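I'd been in the building five minutes before Krešimir Pavlović told me off. I'd put my coffee down on the wrong side of a line of tape. "That's rule one," he said, moving it for me (quite kindly, I should say). "Nothing on the table that the arm doesn't know about."

Krešimir wrote the house rules for bin picking at Clometti, and they've since been taken up by the Bostholm site too, where I'm told they're pinned up next to the kettle. I'd expected a great fat manual. It's two pages! "It was 1722 words at one point," he told me. "I cut it until people read it."

So what's in it? Cables, mostly. He can talk about cables for a very long time.

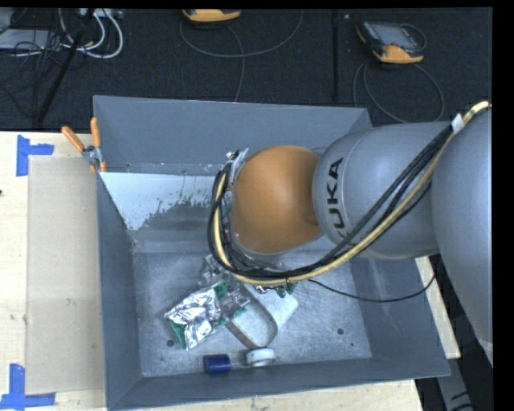
"Everyone worries about the gripper," he said. "I worry about the hose. If you tie it too tight it pulls when the wrist turns, and if you leave it too slack it catches on the bin." His rule is that you drive the arm slowly to all the corners, by hand, and watch the loop the whole way round. You do it again after any change, even a new tie.

Then there's the bin itself. It has to be fixed or clamped before a run, and its place marked, so that whoever's on next can check it by eye. And you don't reach in. Ever. "Stop it, wait, then reach," he said. "Three steps. People want it to be one."

I asked whether anyone grumbles. He laughed and said the Janevski lot grumbled all through September, mainly over shiny packets, which he insists stay in every test because they're awkward. "If you only practise on nice boxes, you've tested nice boxes."

He's now on version five, and wants a paragraph about who signs off a restart. We argued about that one right up until my coffee went cold.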